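Trivon says its software can spot a satellite breakup in minutes. The proof is thin

Monday, December 8, 2025

Space tracking company Trivon has opened its Pristlow software to paying customers, promising satellite operators a warning within minutes when something in low orbit falls apart. The company calls it the fastest breakup alert on the market. It has yet to show anyone outside the company how it arrived at that claim.

Pristlow takes in readings from ground telescopes and a small radar network run by Trivon's partner Filali. When a tracked object suddenly brightens, slows or seems to split, the software flags it and works out where the pieces may go. Older systems usually wait for several passes over a sensor before raising the alarm, and that can take hours.

In its launch paper, Trivon says Pristlow was tested on 1615 objects and caught 9 of 13 past breakups. That leaves four misses. The paper gives them a single paragraph, blaming "sensor gaps" without saying which sensors or how long the gaps lasted. The number of false alarms isn't given at all, although for an operator deciding whether to burn fuel on a dodge, it may be the figure that matters most.

There is also the matter of how the test was run. All of the breakups were already known when the software was set up, and the paper doesn't say whether the same events were used to tune it. If they were, the score says little about how Pristlow will handle a surprise.

Mostafa Tazi, an orbital analyst at the consulting firm Gristonora, has read the paper twice. "Fast is easy if you don't mind being wrong," he said. "I'd like to see it run live for a year, with every alert published – the bad ones too."

Trivon said it has been running the software live since July but would not release the alert log, citing agreements with early customers. It would not name those customers either. A spokesperson said an outside review was "under discussion" and gave no date.

The price is also under wraps. Operators are being asked to request a quote, and a free tier for universities, mentioned in an early version of the company's website, no longer appears there.
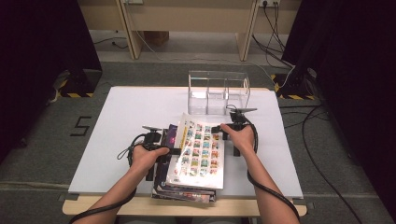
By the Space Desk | Filed under: Orbit, Software

Trivon's launch paper is available from the company on request.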